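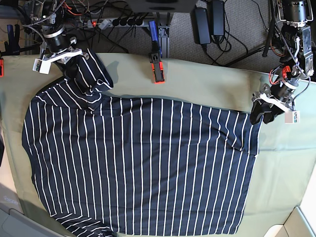

Drying indoors, part two: weighing the water

Thu 22 July

In the first part I complained that every guide to drying clothes indoors talks in hours, and that hours mean very little without the starting weight, the room and the air. Several of you asked for numbers. I now have some, from one load, in one room, with one set of scales.

The room is the small back bedroom of the flat in Flakwood. It has one outside wall, one window and a door that closes properly. The airer stands in the middle with a gap on all sides. The dehumidifier is a Randent, bought second-hand, with a 2 litre tank and a humidistat that reads a few points too high. I have stopped trusting the display and go by a separate logger on the bookshelf, which takes a reading every five minutes and sends it to Bisanow, where I keep all the household graphs.

The method is simple. Weigh the load dry. Wash it. Weigh it again straight out of the drum. The difference is the water that has to go somewhere. For a mixed cotton load spun at 900 rpm the difference came to 1519 g. I did not expect it to be that much. The load did not feel heavy, and if asked to guess I would have said a litre at the outside.

Fabric makes more difference than I allowed for in part one. A woven cotton shirt holds far less water than a towel of the same dry weight, and gives it up faster, but it has places where the cloth is doubled or tripled: collar, cuffs, button band, the seam at the yoke. Those set the finishing time. The back panel can be ready to iron hours before the collar is.
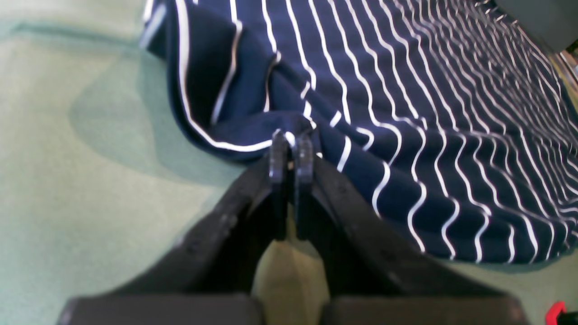
Navy cloth, white stripe, near edge.

The logger produced 131 readings between the door being shut and the point where I called the load dry, so just under eleven hours. The curve has three parts. Humidity climbs quickly at first, because wet cloth gives off water faster than the machine can collect it. Then there is a long flat stretch where the two are more or less matched. Then it falls, slowly, and this is the part that costs money. By the time the curve bends downwards most of the water has already gone, and the machine is running for the sake of waistbands and collars.

I therefore tried taking things off the airer as they finished. It did not make the rest dry much faster, as far as I could tell from the graph, but it did free up rail space, and moving the thick items to the outer rails with air on both sides helped more than any setting on the machine. I also turned the shirts inside out halfway through. I can't separate the effect of that from the effect of moving them.

Not all of the water ended up in the tank. I weighed that too, and it came up short of the 1519 g. Some will have gone into the plaster and the bedding, some under the door. To do it properly I would have to weigh the mattress, and I am not going to.

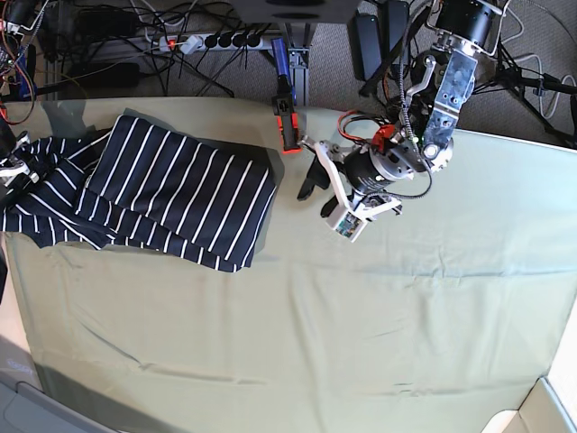
Folding, striped side up.

A few notes on spin speed, which was the other question. Spinning again before unloading is the cheapest improvement available. The motor runs for a few minutes and throws out water that would otherwise keep the dehumidifier going for much longer. The drawback is creasing. Cotton shirts spun twice come out with hard diagonal creases that hanging alone will not remove. My compromise is to take the shirts out after the first spin, hang them on hangers, and send everything else round again.

There is a case for folding shirts while the cloth still has a trace of moisture in it, which my aunt swore by. I don't do it. Folded damp cotton in a closed drawer smells within a few days, and in January, when that back wall is cold, it took less than that. If a collar feels cool against the back of the hand, it goes back on the rail. Cool means there is still water leaving it. 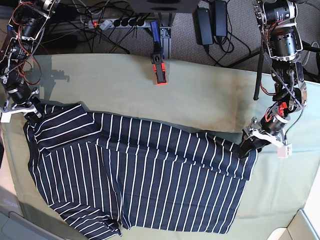

The same test works on waistbands and pocket linings, and it has agreed with the scales often enough that I no longer weigh single garments. For a whole load I still use the scales. They are flat parcel scales made by Matić, with a hold button, and they will take a laundry basket if you zero them with the basket on first. Check the zero again afterwards. Mine drifts by a few grams when the room warms up -- not enough to matter for a full load, but enough to make a nonsense of one sock.

Next on the list is the window. I want to run the same load with the machine off and the window open a hand's width, on a dry day and on a wet one, with the bedroom door shut both times. The logger will need a second sensor outside, and I have yet to find somewhere to put it that is out of the sun.

3 comments

Bujar Zupan
Did you have a fan running as well? I get a much shorter flat section with a cheap desk fan aimed low at the airer.

pegbag
The back of the hand test is how I was taught. Never thought to check it on scales.

T. in the attic
What was the room temperature? Dehumidifiers of the compressor type drop off badly in the cold, so your January figures won't match these.

Share this post (2)

Recent posts
Drying indoors, part one: against hours
Descaling a kettle with three kinds of acid
Where the draught in the hall comes from
Reading the gas meter, again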